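Selling with a tenant in place, Allbridge end of town. Wait or list now?

Landlord & Seller Talk > Selling

pandgate_paul
Posted 2nd April

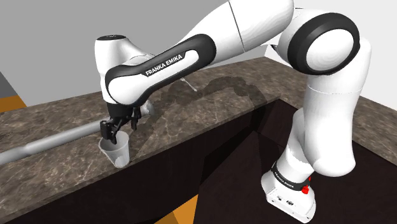 Ok so. Own a two bed on the Pandgate side, rented out, tenant on a lease thru January. Agent says list now with tenant in place, says investors like it. My brother in law says no way, wait till its empty, owner-occupants pay more. I don't know who to believe. Comps are all over the place. Kitchen has the original countertop and the agent wants me to swap it before photos, and no I am not putting stone in a rental. Anything pale and plain would do me, white like the arm in the pic up top, gloss, done. Anyway the real question is the lease. Bought at 450, agent is saying 453 which after fees is a loss, right? Am I missing something.

darcyli_rents
yes thats a loss. fees alone eat the 3 and then some. who is the agent

pandgate_paul
Kocsis. The office by the bridge.

darcyli_rents
ok I've used them, they're fine, but they like a quick sale. All of them do. Get a second number before you sign a thing. I had two agents look at mine and the gap was silly

hilltop_renter
Tenant here not a landlord so take it how you want. Please tell your tenant before the sign goes up. Mine didn't. Strangers taking pictures of my bathroom on a work morning. I got difficult about showings after that and I'd do it again

pandgate_paul
She knows. Told her last week, she was nice about it. Asked if she could stay on with the new owner, I said depends who buys.

Juvano
Disagree with your brother in law. Empty unit = you pay the loan, the insurance, the HOA and the power with zero coming in. Two months of that and your "owner-occupant premium" is gone. Sell it with the tenant, price it for an investor, move on.

brickandmore
Juvano that only works if the rent is at market. Is it?? If she's on an old rent no investor is paying top price, they run the number and thats it. They don't care about your counter either

pandgate_paul
Rent is low. Haven't raised it in 4 years. I know, I know.

brickandmore
well there you go. Thats your problem, not the lease

Juvano
Its not a problem its upside. Buyer sees room to raise.

brickandmore
Buyer sees a lease till January at the old rent and offers less. Have you sold one like this? Seriously asking

Juvano
Twice. Both over asking. Different town, ok, but still

Driss Hamdy
Mod hat off for this one. Paul, read the lease first, before any of this. Some have a clause that ends it on sale with notice, some don't, and if yours doesn't then the buyer takes the lease as is. An owner-occupant with a regular home loan often has to move in inside a set window, so a lease thru January may knock out most of those buyers anyway. Ask the agent straight out how many tenanted units they closed last year and at what price. Not listed. Closed.

pandgate_paul
Found it. Section on sale says 90 days written notice either side. So theoretically I could give notice and be empty well before January

hilltop_renter
or you could offer her money to go early if she wants to. Cash for keys. Way less ugly than a notice. Check your local rules tho

darcyli_rents
^ this. I did it, covered her movers and first month at the new place. Left it spotless. Sold to a couple who would never have looked at it tenanted

Juvano
And what did it cost you all in

darcyli_rents
less than the price drop would of been. I'm not posting my bank statement lol

brickandmore
Third option, dont sell. You're selling flat or at a loss because why? Do you need the cash?

pandgate_paul
Not need need. Roof assessment is coming from the HOA and I'm tired of being a landlord. Thats most of it.

brickandmore
Then you have to disclose the assessment too, if its been voted. Has it

pandgate_paul
Not voted. In the minutes tho.

Driss Hamdy
Buyers' side will read the minutes. Disclose it. Talk to a real estate attorney for an hour before you give notice or sign the listing, it's cheap next to the rest of this.

pandgate_paul
Ok. Attorney, second agent (trying the Allbridge people), then talk to her about leaving early. Countertop stays till I know whos buying. Will post the number when I get it

Juvano
Bet its under 453

darcyli_rents
bet its over if its empty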